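Trimar Castance Two-Finger Gripper
Demonstration Unit, Skarkotholm Showroom

The Castance is a parallel gripper for handling small, loose and irregular items. It is supplied with narrow inner fingertips in black and a compact camera mounted at the wrist. Trimar presents the unit at its Skarkotholm showroom, where visitors may watch it at work and speak with the engineers responsible for it.

Key handling forms the central part of the demonstration. The gripper takes hold of a split ring carrying several keys and tags, while single keys with colored tags lie nearby. Hanging items swing and overlap, and visitors are encouraged to follow the wrist camera view on the monitor beside the cell.
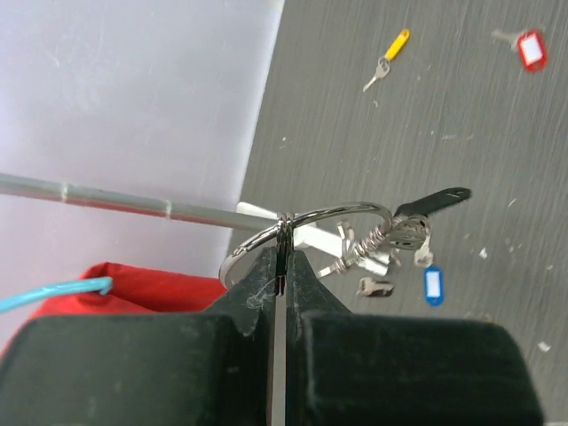
Groups are received by Griet Desmet and Joris Verbeke. Each session opens with a short safety briefing, and visitors are asked to remain behind the marked line until the arm has been parked. Customers may bring their own parts, provided these are announced when booking.

Order number, gripper with fingertips: 2,538
Order number, replacement fingertips: 2,794
Rated life of fingertips: 3,000 operating hours

The next open day takes place in September 2025. Requests for a separate visit should be addressed to Mingxuan Xie at the Hou sales office.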